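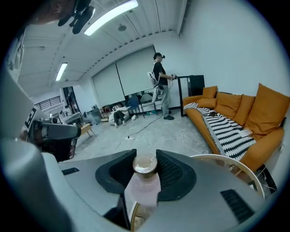
Unit 4: Small Glass Bottles, Handling and Placement

Scope: capped glass bottles for nail color and fragrance (Flanora and Semaan ranges).

4.1 Keep the bottle upright during transfer. Grip the glass body; a metallic cap can turn under side load.

4.2 On a round table, set down at least 40 mm inside the rim.

4.3 Cables on the floor: note the route before carrying glass across it.

4.4 Log each placement on the Mikitz sheet. Tray limit is 2000 g, bottles included.

Reading for Sunday: section 5, caps and closures.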